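Breakfast shift: how close are kitchen robots?

Making toast takes a person four motions and almost no attention. For a robot arm it is a stack of tolerance problems, and Fluva, a small automation outfit in Murnthorpe, has spent the year since April working through them.

The team's benchmark, called Sutetti, breaks kitchen chores into short tasks scored pass or fail. Wiping a bench and stacking bowls are largely solved under fixed lighting. Loading a toaster is harder. A slice is soft, its thickness varies from loaf to loaf, and it has to enter a narrow slot close to vertical. Squeeze too hard and it folds; too lightly and it rotates in the grip.

Over 330 attempts the current controller seated the bread 301 times. Pressing the lever was less reliable, with 183 successes from the same number of tries – a poor result for what looks like the easy part.

"The slot is a geometry problem and we have decent tools for that," says Rowena Maglaya, who leads testing. "The lever is a force problem, and every model of toaster has a different spring."

Polished metal adds its own trouble. Glare shifts with each movement of the wrist camera, and depth estimates near the slots shift with it. 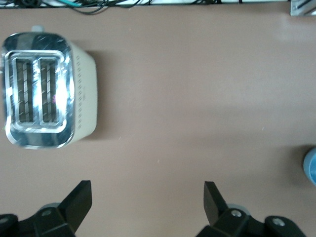

Wrist-camera view of a two-slot toaster, gripper open. Bright streaks on the chrome top complicate edge detection.

Bautista, a rival benchmark, avoids the issue by specifying matte appliances. Maglaya considers that a reasonable choice for research and a poor one for anybody's kitchen. Her next round uses crumpets.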